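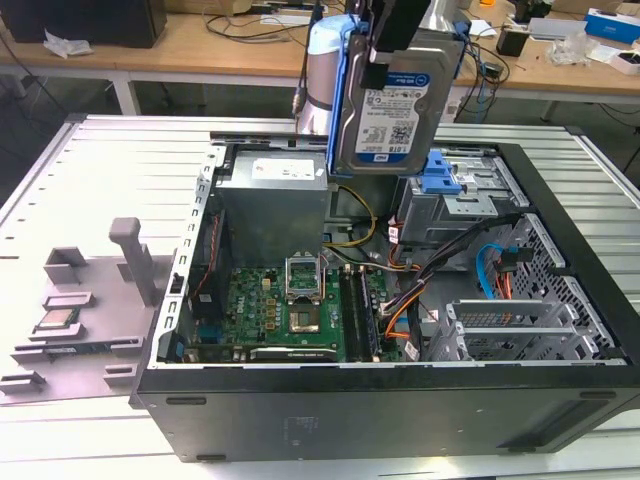 Lucinda Kincaid wrote:

> I reran the Stavik comparison with the Wernitz weights and the
> interval on the slope still comes out narrower than the one in the
> paper. I used the percentile bootstrap, 200 resamples, drawing rows.
> The paper used the sandwich estimator. Should I expect these to
> agree? And is 200 enough? The default in the package is much higher,
> but each fit is slow and I saw no obvious change when I tried a
> second seed.

The two should be close if they target the same variance. I don't think they do in your run, and the number of resamples is the smaller of the two problems. I'll take the larger one first.

The file has 1,944 rows, but those rows come from 30 sites. Ntuli sampled the sites first and then took repeated measurements inside each one. Drawing rows treats every measurement as independent, and the resampled data sets then all contain nearly the same mix of sites. The variation between sites hardly moves from one resample to the next, so it is mostly missing from your bootstrap distribution. The sandwich estimator in the paper was clustered on site (see the note under the second table, it is easy to miss). That alone would produce a gap in the direction you report.

The fix is to draw sites with replacement and keep all rows of each drawn site together. When a site is drawn twice, give the second copy a new label before fitting. If you leave the labels alone, the site intercept is estimated as if the two copies were one large site, and the variance components come out wrong. The loop is:

 ids <- unique(d$site)
 for (b in 1:B) {
 s <- sample(ids, replace = TRUE)
 db <- do.call(rbind, lapply(seq_along(s), function(k) {
 x <- d[d$site == s[k], ]
 x$site <- k
 x
 }))
 est[b] <- fit_slope(db)
 }

Check that db keeps the weight column in the right order after the rbind. It should, but I have seen a version of this script where the weights were read from a separate vector, and then every fit after the first was nonsense without any warning.

On the number of resamples: 200 is fine for a standard error. It is thin for percentile endpoints. For a 90 percent interval you are reading off the 5th and 95th percentiles, which with 200 draws means the tenth smallest and tenth largest values, and those jump around. A second seed giving a similar answer is weak evidence, two seeds can agree by luck. Either run more resamples or use the 200 to get a standard error and build the interval from a t quantile. With this many clusters I would do the latter and use the number of sites minus one for the degrees of freedom. That is a convention and people argue about it, but the normal quantile is too small here and everyone agrees on that part.

One more point about the weights. The Wernitz weights were calibrated on the full sample. Strictly, the calibration step belongs inside the loop, because the weights are themselves estimated. In the Unasura data I did it both ways and the redone calibration made the interval slightly narrower, which surprised me until I noticed that the calibration variable was strongly correlated with the outcome. I can't say whether that carries over to Stavik. If the calibration code is available, I would run it inside the loop. If it isn't, hold the weights fixed and say so in the write-up.

I would not use the row bootstrap result for anything, including as a lower bound. With unequal site sizes it is hard to say what it is estimating.

Separate from all this, the outcome is logged in the paper and I could not tell from your message whether you logged it too. The percentile interval carries over under exponentiation, the t interval has to be built on the log scale and then transformed. If the scales differ, the widths can't be compared at all — check that before rerunning anything slow.

If you post the per-site counts I can look at whether one or two large sites dominate. The sandwich estimator is not reliable in that case either, and the published interval may itself be too narrow.

Zodwa Botha
April 19, 2022

Recent messages in this archive

Re: Weights that sum to the sample size
Singular fit after dropping one site
Percentile or BCa for a ratio of means
Re: Re: Stavik codebook, missing value codes
Degrees of freedom with few clusters

Contact the list owner | Copyright remains with the authors of individual messages | Back to top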